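# Bollgate Hand Pair - wearable grippers for recording demonstrations

Left and right, sold together, because we tried selling them singly and people kept ordering two lefts.
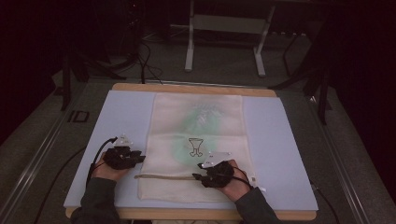 The Hand Pair is for teams who want a learning system to pick up a manual job from watching one done properly. You strap a gripper to the back of each hand, sit down at a table and do the job. The fingers of the gripper do the touching where they can, your own fingers do the rest, and the whole business is recorded for as long as your patience holds. No robot arm is needed at this stage, which will please whoever signs off the spending on robot arms.

We built it for the awkward end of the work: cloth, cord, bags, ribbon, anything that changes its mind when you let go of it. Rigid blocks will record perfectly well too, but you can probably get those examples cheaper elsewhere.

## What's in the box

- Left gripper and right gripper, black, with straps
- Two marker plates, white with black dots, one already fixed to each gripper
- Two cables
- Spare strap set
- Setting-up card, both sides printed, the second side being the one people need

The recording box (Greltex R2) and the overhead stands are sold separately. So is the table. Any table will do if it doesn't wobble, and a plain pale top is kinder to the tracking than a glossy one.

## Figures

| | |
|---|---|
| Weight, each hand | 184 g |
| Longest single recording | 200 minutes |
| Connection | Cable, one per hand |
| Hand sizes | Small to large, by strap |
| Price per pair | £2,380 plus VAT |

People ask about a wireless version. We made one. It weighed more, ran flat before lunch and lost the left hand whenever anybody used the microwave. The cables are staying.

## Fitting

Straps go across the back of the hand and round the wrist, snug but not heroic. If your fingers tingle, let out a notch. Sleeves can stay on provided they don't creep up over the strap - pull the cuff down towards the wrist first and it will usually behave.

Run each cable back along the forearm and off your own side of the table. Crossed cables are the commonest reason for a call to our support line, closely followed by grippers worn on the wrong hands.

Check that both marker plates are clear of each other when your hands come together. Jobs with a lot of crossing over, such as tying a cord or folding a cloth into thirds, will hide a plate now and again. The Zerkent tracking software fills short gaps by itself and flags the long ones for you to throw out.

## Recording examples worth keeping

A few notes from our own bench, where we put together a starter set of 457 cloth-and-cord examples that comes free with every pair.

Start and finish with both hands resting flat on the table. It feels daft, like waiting for grace, but it gives the software a clean edge to cut on.

Work at the speed you'd work at if nobody were recording. Everyone slows down for the first dozen goes and moves like a museum curator. Keep those as practice and delete them.

Lay things out differently each time. Turn the cloth, shift the cord along, start from the other end. A system trained on one perfectly squared-up cloth will be very good at that cloth.

Keep the fumbles, within reason. If the cord slips and you pick it up again, leave it in and label it as a recovery. If you drop the lot on the floor and swear, the recording has no sound, but you should still bin it.

Stop when you get bored. Tired hands cut corners, and the learning system will copy the corners very faithfully.

## Works with

Zerkent 4 and later, on Windows or Linux. Exports go to plain files with one folder per recording, so you aren't tied to us or to them. Owners of the Echeverri two-arm bench can replay recordings on it directly using the adaptor file on our downloads page. Other arms will need some arithmetic at your end.

## Ordering and lead time

Pairs are built in batches. The current batch is spoken for and the next goes out in February. A deposit of £200 holds a place and comes off the final bill.

Replacement straps and cables are kept in stock and posted the same day if you order before 2 pm. Marker plates are also available singly, left or right. Please check which one you need, then check again with the gripper on.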